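Cairns House Games Room – Users' Meeting
Minutes, July

Present: Belmiro Henriques (chair), Shona Drummond, Gavin Lindsay, Chun-yin Hsieh
Apologies: Ewan Mudgway
Meeting opened 6.40 pm

1. Minutes of the last meeting
Agreed with one correction. The spare cue tips are in the Palus cupboard, not the hall desk.

2. Pool table
The green felt is to be brushed weekly, always in the same direction. Shona has the brush. Belmiro asked that cloths and cables be taken off the felt at the end of each session – the balls are to be put away too.

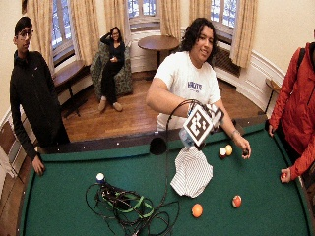

Gavin Lindsay asked whether the felt would last another winter or whether we should be saving for a new one now. Two quotes have come in for re-covering: 848 from Soner, cushions included, and 400 from Flutisen for the bed only. Chun-yin preferred Soner, as the cushions were last done with the old cloth. No decision until Ewan has seen both quotes.

Action: Shona to send the quotes to Ewan.

3. Seating and walking space
The armchair stays by the windows. Gavin would like it further back when people are playing long shots from that side. Agreed to try this for 14 days. Bags and coats are to go on the hooks in the passage.
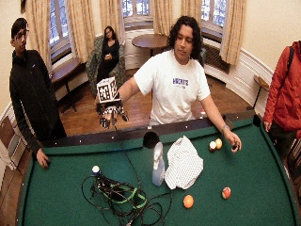
Pool table and armchair, games room

4. Balls and cues
Chun-yin has checked the set. The balls are sound but need washing in warm water and drying well. Two cues are warped and will be withdrawn. Rack to be screwed back to the wall – Belmiro has the fittings.

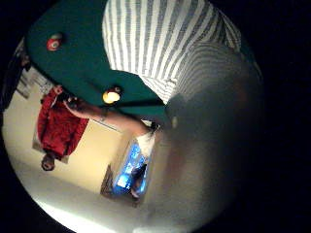
5. Any other business
Window catch still loose, Gavin to look at it. Evening sessions to finish by 10 pm.

Meeting closed 7.25 pm.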